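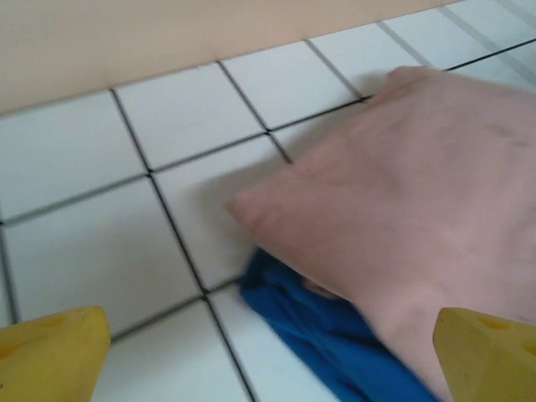
3 min read

How to Clean and Seal Grout on a Tiled Counter

Grout is porous, so it picks up grease, coffee and soap long before the tile shows any wear. Cleaning it takes an afternoon. Sealing it takes less time than that but has to wait until the next day.

What you need

Baking soda
Dish soap
A stiff nylon brush, narrow enough to follow a joint
Two or three old cloths
A small bottle of penetrating grout sealer
A foam brush or an applicator bottle with a roller tip

Clean the joints

Clear the counter and wipe up any crumbs. Mix half a cup of baking soda with enough water to make a paste, then add a squirt of dish soap. Spread it along the joints with a finger and leave it for 12 minutes.

Scrub one joint at a time with short strokes. Do not use a wire brush, which scratches glaze and leaves gray marks. Wipe up the paste with a damp cloth, rinse the cloth well, and go over the whole counter again. Any residue left behind will keep the sealer from soaking in.

Skip vinegar if your tile is marble or limestone. It also wears down unsealed cement grout.

Check for damage

Run a fingernail along the joints. If grout crumbles or comes out in pieces, scrape out the loose part and patch it before going further. Most premixed patch grout needs a day or more to cure, so read the tub.

Seal

Let the counter dry overnight. Test the sealer on one joint near the back first, as some products darken the color. Apply a thin line, wait as long as the label says, and buff any extra off the tile with a dry cloth. A second coat goes on after 30 minutes with the brand I use. Yours may differ.

Keep the counter dry until the next day. To see whether it needs doing again, put a drop of water on a joint. If it soaks in and leaves a dark spot, reseal. I check mine every September.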